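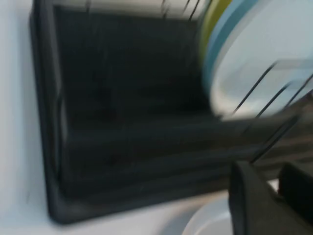

Wrist camera, rack side. Attached to ticket 442.

Home | Tickets | Fleet | Rules of Work | Search | Log out

Ticket 442: "Blurred wrist view counts as a verified grasp" -- is it allowed or not?
Status: open, waiting on rule owner
Cell: Jamar kitchen cell
Related rule: Rules of Work, section 3, "Look before you close"

Last updated: January 2020

Problem as reported

The pre-grasp check passes on views that no person would sign off on. The attached one is typical. Everything is smeared sideways, the wires of what looks like the dish rack come out doubled, and the check still wrote "view OK" in the log. Section 3 says the wrist view must be "clear and steady" before the fingers close on any dish. I would like to know who decided this is clear and steady.

Expected: the check refuses the view, the arm holds still, a new view is taken.
Got: "view OK", no retake, next step queued.

First reply from Jamar support

Thanks for the report. The check looks at brightness and at whether the target area is covered. Both were within limits. Blur is not part of the check in the current release. We suggest closing this as working as designed.

My reply

Not closing it. If blur is not part of the check, then the check does not do what section 3 asks for, and the line in our paperwork that says we meet section 3 is wrong. Brightness was fine, I agree. The white surface is nice and even. I can tell you there's a green rim, a teal one and a big pale plate over on the right. I can't tell you where the edge of any of them is to the width of a finger, and the edge is what the fingers go for.

Also, "target area is covered" by what? There is a white rounded edge low down by the fingers that might be a bowl and might be a plate. Bowls and plates have different grip settings in our cell. If the log can't say which one it was looking at, I don't see how it can say OK.

Steps tried

1. Turned up the light over the cell. No change to the blur. I didn't expect any, but support asked.

2. Set the settle time before the view to 2 seconds. The blur was much less. The cycle got longer and the Eker line planner complained that the cell was behind, so somebody put it back to the default between shifts. There's no entry for who. That is its own breach (section 3 settings are supposed to be locked), and I have opened a separate ticket for it.

3. Set the settle time again and locked it. Ran 26 picks. Views were sharp enough to read the rack wires as single lines in all but 3. Those 3 still got "view OK".

4. Checked the camera mount for play. Tight. Wiped the lens. Ran again, same result as step 3.

5. Lowered the approach speed on the rack side only. Better again, but I don't trust this as a fix. It makes bad views rarer and leaves the check just as blind to them.

Second reply from Jamar support

We have talked to the integration team. Their position is that the force limit on the fingers is the real safeguard and the view check is only an aid. A dish touched in the wrong place would stop the fingers before any harm. Would this satisfy the rule?

My reply

No, and I'm a bit tired of this argument. I have heard it about every check we own. The force limit is section 5. Section 3 is section 3. They were written separately so that one could fail without taking the other with it. If each is excused by pointing at the other, we have neither.

I would also like to see the test behind "before any harm". The one I was sent used a flat steel plate held in a clamp. Our dishes look to be standing up or leaning, close together, with thin wires between them. Pushing one sideways is a different thing from squeezing a plate in a clamp. The push may never reach the force limit. Maybe it's fine! Then test it on a rack and send me the numbers.

Note on the Þrastardóttir checklist

Support pointed out that we passed the Þrastardóttir audit in July with the same software. True. The audit checklist has one line for this: "Wrist view is checked before grasp. Yes / No." We ticked Yes. It was checked. The line doesn't ask what the check is able to refuse, and a check that has never refused anything gets the same tick as a good one.

I went back through the logs for this cell. I can't find one refused view. Support says this shows how good the views are. See attachment.

Proposed wording for section 3

Current: "The wrist view must be clear and steady before the fingers close."

Proposed:
-- The arm must be at rest when the wrist view is taken. Rest is read from the joints. A timer alone does not count.
-- The check must refuse a blurred view. The supplier states the limit in writing and shows views on both sides of it.
-- A refused view is retaken. After 2 refusals in a row the cell stops and calls a person.
-- The log keeps every refused view. If a cell has logged no refusals since the last audit, the check is tested with a view known to be bad.

The last one got pushback from the Eker side as extra work. It's one bad picture, once an audit. We have plenty to choose from.

Workaround until fixed

Keep the settle time at 2 seconds and locked. Keep the rack side approach slow. Don't write "section 3 met" on the shift sheet for this cell, write "section 3 open, see 442". I know the sheet only has a tick box. Write it next to the box.

The Ruken cell runs the same release with a different arm. I have asked them to pull their refused views for comparison. They wrote back that they don't have any either.

Open items

Jamar: written blur limit, with sample views. Asked twice.
Jamar: force test on standing dishes in a rack.
Eker: planner timing that allows for the settle time, so that people stop turning it down.
Rule owner: yes or no on the proposed wording. If the answer is no, I would like it said plainly that blurred views are accepted, so the next auditor can read it too.

Ticket stays open. Please don't auto-close for inactivity, the inactivity is not on this end.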